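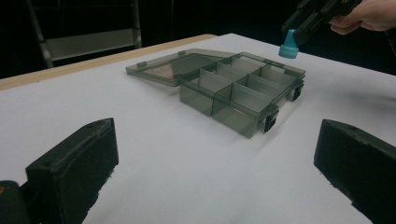 Velton Assembly Skills Project
Progress report to the Dudley Fund, second reporting period

1. Summary

The project collects demonstrations of small-parts handling for use in training a manipulation policy. Work in this period centered on one task family, the sorting of caps and fittings into compartment boxes. The team recorded 147 accepted demonstrations by the end of April. Collection remains within budget.

2. Collection work

Demonstrations are made by people using hand-held grippers at a covered table. Each operator completes a short training block before any recording is kept. Guðlaug Hviid revised the operator guide in March, and the new version sets out how the box is to be turned between takes and where the lid must lie when a take begins. The earlier guide left both points to the operator, and the first batch showed too little variety in box angle as a result.

The translucent gray compartment box was kept as the main test object. Its inner walls are hard to tell apart in the recorded views, and the fund's reviewers asked last period that difficult materials be included. Teal caps were chosen as one of the parts to be placed.

3. Quality review

Bo-ram Chae and Elínborg Bisgaard reviewed every take. Fifteen were rejected, most of them for a missed start signal. Two reviewers now score each take separately, and differences are settled by Ditte Brynjólfsdóttir. The labeling rules were changed once, to separate a part that is released early from one that is placed in the wrong compartment.

4. Issues

Wear on the gripper fingers has been noted in the equipment log. A spare set has been requested from Kekana, with delivery expected in five weeks. The delay does not affect the current schedule.

5. Next period

The team will add closing the lid and fastening the latches as a separate task. A first training run on the accepted set is planned at the Bultby site. The fund is asked to confirm the transfer of unspent travel money to operator hours.

Submitted by Juraj Rusnák, project lead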